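Woltau office opens its doors, and its coat rack, for winter coat drive

If you've got a good warm coat hanging at the back of the wardrobe that hasn't been out since who knows when, the folks at Llorente would love to hear from you! The Woltau firm is running its winter coat drive again this July from its open-plan office on Gritia Street, and everyone in the neighbourhood is welcome to drop in, whether they work in the building or are just passing with the dog.

Last year's drive brought in 228 coats, along with a rather marvellous pile of scarves and beanies, and organisers are hoping to do even better this time around. Coats of every size and colour are wanted, kids' ones most of all, and they should be clean, with zips and buttons in working order (a missing toggle is fine, there's a sewing box on hand).

Drop-offs are open until 4 pm each day, with a later finish on Wednesday for those coming straight from work. Ask for the coat drive at the front desk and somebody will take you through, and there's usually a cuppa going as well.

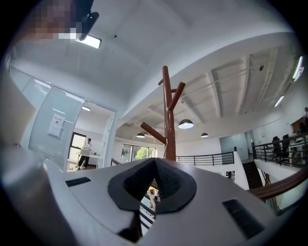
The tree-shaped wooden coat rack at the office, with its pegs still free.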